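Divard-users list
Saturday, March 2, 2019
Subject: Re: Stale entries after index rebuild

The rebuild on the Dullholm mirror finished with 203 records still pointing at the old paths. The log is clean and the exit code was zero.
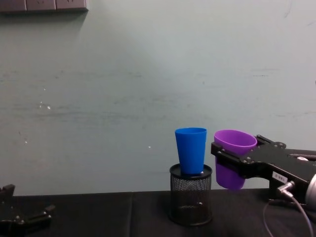
Krajewska wrote:
> We got the same result in October. Clearing the cache before the
> rebuild fixed it here. Which version is Dullholm running?

Version 2.23 – the packaged build, no local patches. I cleared the cache and the count did not change. 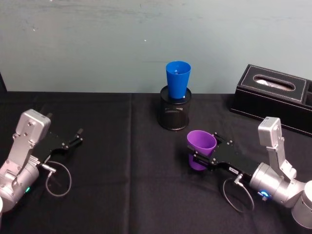

The stale records all come from the Skullthorpe import, which wrote relative paths. Divard resolves those against the working directory at startup, so a moved root leaves them behind. My test set is small and stored under two roots. It shows the fault every time.

To reproduce:

1. Import with relative paths, then move the root and rebuild. The last record in my set keeps its old path.
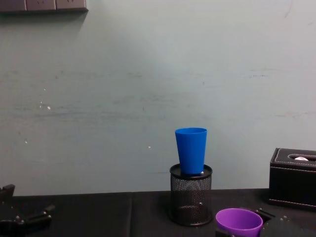
2. Run the rebuild again with a batch size of 20. The output is identical, so batching can be ruled out.

I can post the full log if it helps.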